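Plemero Support – Ticket 995
Subject: Breakfast counter cell, right arm pausing before release, and a few questions from the kitchen
Opened by: Elvia Orozco, kitchen lead, Junstead canteen
Assigned to: Juraj Malý
Opened: June 2018
Priority: Normal
Status: Closed

Elvia Orozco wrote:

Hello again, and thank you for being so patient with us last time over the door sensor. I'm writing for the whole morning shift, so forgive me if this rambles a bit.

The two-arm cell on the breakfast counter has been laying out food for us since January and mostly we've got fond of it. The trouble is with the bread. The right arm picks up a piece perfectly well, brings it over the serving dish, and then stops. It hangs there for 30 seconds, sometimes longer, and the panel says "HOLD – CHECK TARGET". Then it either lets go as if nothing had happened or goes back to its resting place with the bread still in its fingers. Gumaro has taken to standing beside it with his hand over the resume button, and that rather defeats the purpose, as he's meant to be on the hot side by then.

It only happens with the wooden dish. On the white china it never pauses at all. We changed to the wooden one because the china got so chipped, and everybody prefers it.

Could you have a look? We do 700 breakfasts on a full morning and the queue notices.

Juraj Malý replied:

Hello Elvia, no need to apologise, the long messages are the ones I can do something with. The detail about the dish is very useful.

Could you send me the log from the panel (Service, then Export, then the little stick in the slot underneath)? And would you ask Gumaro whether the pause comes on the first piece or only once there is already food on the dish?

Elvia Orozco wrote:

Log attached. Gumaro says first piece, every time, and he's quite firm about it. He also says that if he turns the dish a quarter round it sometimes behaves – he found that out by accident while wiping down.

Itzel would like me to add a question of her own. She used to do all the laying out by hand and is now down on the rota as "cell attendant", and she wants to know whether she is allowed to move things on the counter while the arms are going. She was told no at the training, but the people from Holovko who fitted it did it constantly.

Juraj Malý replied:

Thank you both, and please tell Gumaro that the quarter turn was the clue I needed.

The cell finds a dish by its rim and then checks that the middle looks plain. Your wooden one has a strong grain, and with the lines lying a certain way the software takes them for several edges and can't decide where the middle is. So it waits. I loaded a dish with a similar grain into the simulator here, along with some patterned plates to give it a harder time, and had the same hold come up on the second run.

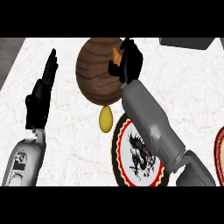 Simulator view, ticket 995: right gripper holding the bread piece over the wooden dish, left hand upright and empty.

I've made a new dish profile called "wood, grained" and sent it to your panel. To switch it on:

Press Pause and wait for the green light.
Open Dishes, choose Add from Plemero, and pick the new profile.
Set the dish down, press Learn, and keep clear until it beeps.
Run one piece with somebody watching, then carry on as normal.

For Itzel: the training was right and the fitters were wrong, I'm sorry to say. Pause first, move what you like, then resume. She doesn't need anyone's permission to press Pause, and I've asked Cirilo Varela, who looks after our site visits, to have a word with Holovko.

Elvia Orozco wrote:

Well, that's a different animal altogether! We did the Learn step before opening and it went through the whole of service with 2 holds, both of them when somebody had left a cloth on the dish. Gumaro is back on the hot side.

Itzel was glad of your answer. I think it had been bothering her more than she let on – she knows that counter better than any of us, and it's hard to be handed a machine and then feel you mustn't touch anything. She has asked if she can be the one who adds new dishes from now on, and I've said yes. Does she need her own login?

Juraj Malý replied:

She does, and I've set one up. It's under her surname, and the panel will ask her to choose a number the first time. If she gets stuck on a dish she can write to me directly on this ticket or a new one.

The profile goes out to other sites with the next Jetance update. You needn't do anything for that, your copy stays as it is.

Ticket closed by Juraj Malý. Related: door sensor, Junstead canteen (closed).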